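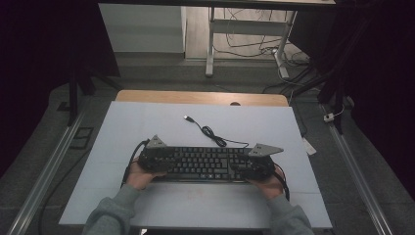 Is it worth keeping an old wired keyboard? Mostly it is, so long as the keys all answer when pressed and you still have somewhere to plug it in.

Opinion > Home and desk > Keeping things

Search articles, topics, authors

In praise of the keyboard with a tail

I have been typing on the same plain black keyboard for 14 years, and in that time I have been offered a replacement by nearly everyone who loves me. They mean it kindly. They see the cable running over the desk and they feel for me, the way you might feel for somebody who still fetches in coal. My family clubbed together one May and bought me a very handsome wireless one, a Stirkier, in a box so well made that I kept the box for buttons. The keyboard itself I used for a fortnight, and then it wanted charging in the middle of a letter to the council, and I went and got the old one down from the wardrobe.

I ought to say that I'm no enemy of new things. I like my telephone, I like the little light that comes on by itself in the hall, and I'd be lost without the timer on the oven. But a keyboard is closer to a wooden spoon than it is to a telephone. It has one job, you do it with your hands, and once your hands have learnt where everything is they would rather not be moved on. Mine know the exact reach to the backspace key (they have had plenty of practice) and on the Stirkier I kept landing a finger's width short and putting in little marks I hadn't meant.

And then there's the cable, which people talk about as though it were a fault. I am fond of the cable. It tells you where the keyboard belongs. A thing on a lead doesn't wander off to the kitchen, or slip down behind the sofa, or get borrowed by a grandchild and come back joined somehow to the television. When I want to put mine away I wind the lead into a loose coil — never tight, and never round the keyboard itself, which pulls at the place where the wire goes in — and I lay the coil on top with the plug showing, so I can find it again. That is the whole of the upkeep, apart from the crumbs.

The crumbs do deserve a word. Twice a year I spread an old cloth over the table, unplug the keyboard, take it by both ends, turn it face down and give it a firm shake. Then a soft paintbrush between the rows, and a barely damp cloth over the tops of the keys. I've read advice about prising every key off and soaking them in a bowl, and I'm sure it's very thorough, but I did it once and spent an evening on my knees looking for the letter G.

There is a repair shop near us called Omerović, down the lane behind the old Gandosska cinema, where they keep a crate of second-hand keyboards by the door at 5 pounds each. I always have a look in. Most of them were thrown out by offices when the computers were changed, and there's hardly anything the matter with them. The last time I was in town I also looked at the new ones in the big Wedia store, where the dearest was 236 pounds and lit up in purple. I'm sure it gives somebody great pleasure. I did wonder, though, how many perfectly good plain ones had gone into a skip to make room on desks for it.

So my plea is a small one. If yours has gone quiet, try it in a different socket before you give up on it. If it's only grubby, clean it. If you truly don't want it, coil the lead up nicely and take it to a shop like Omerović, where it will sit in the crate until somebody like me comes along. I have a spare in the wardrobe already, and I'll probably buy another.

Last updated: May, 9.40 am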